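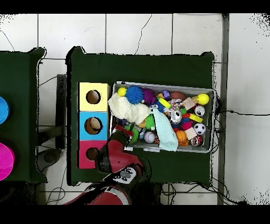
Boxes and a gray bin on the green table.

Home | Tips | Paint & Walls | Workshop | Contact
Print this page | E-mail to a friend

Getting a small mural onto a rough wall

I painted my first garage wall freehand and the heron came out with a neck like a garden hose. Now I grid everything! Snap chalk lines every 19 inches, draw the same grid on your sketch, and copy one square at a time (start in the middle, trust me). Blue chalk wipes off, red never does.

Ivone Leite taught me to thin the first coat a little - it gets down into the pits in the block. Use an old brush for that, the wall eats bristles. I did mine in February with a heater going and it still took all night to dry.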